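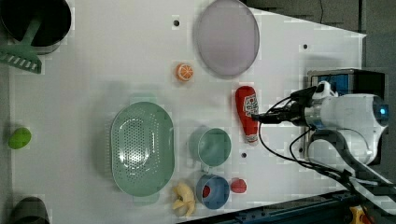 Colander

A colander is a bowl with holes in it, used for draining food. Water runs out, food stays in. Found in most kitchens, usually kept near the sink or nested inside the biggest pan. The word goes back to the Latin colare, to strain.

Contents
1 Shape and materials
2 Use
3 Colander or sieve
4 Toy and play kitchen versions
5 Care
6 See also

Shape and materials

Round is the common shape. Oval ones are sold too, and suit a narrow sink or long food such as spaghetti and runner beans. The holes may cover the whole bowl or only the base. Holes in the base alone drain more slowly but the sides stay stiff, and the pattern generally follows the outline of the bowl: rings in a round one, an oval in an oval one.

Handles are loops, a single long grip, or short tabs at either end. Tabs take up least room in a cupboard but are hard to hold in thick oven gloves. Some colanders have a foot ring or three small feet, to keep the food clear of the water collecting underneath.

Older ones are earthenware or enamelled steel. Later, aluminium, stainless steel and plastic. Plastic is light and cheap and comes in any colour, pale greens being popular. Thin plastic can go soft under boiling water so check the underside for a heat mark before using it for pasta. Folding silicone types also exist.

Use

Pasta, boiled potatoes, tinned beans. Rinsing salad, berries and other fruit. Salting aubergine or cucumber, left to drip for an hour or so. Also pressed into service as a steamer over a pan with a lid on top, metal ones only.

For small amounts many cooks skip it and lift the food straight from the pot with a slotted spoon. A slotted spatula does the same for flat things, fish or a poached egg, where tipping into a bowl would brake them up.

Colander or sieve

Often mixed up. A sieve has fine mesh and catches small bits, flour lumps, pips, tea leaves. A colander has larger holes and will let rice through unless they are quite small. Most recipes mean a colander when they say drain and a sieve when they say strain, though not all writers stick to it.

Toy and play kitchen versions

Small colanders turn up in play kitchen sets alongside pots, plates and pretend food such as orange slices. Children use them for sand and bath water as well.

Care

Rinse straight after use. Starch dries in the holes and is then a nuisance, a washing-up brush from the outside clears it. Enamel chips if dropped and the bare steel wil rust.

See also

Sieve
Slotted spoon
Salad spinner
Steamer

Page last edited November 2019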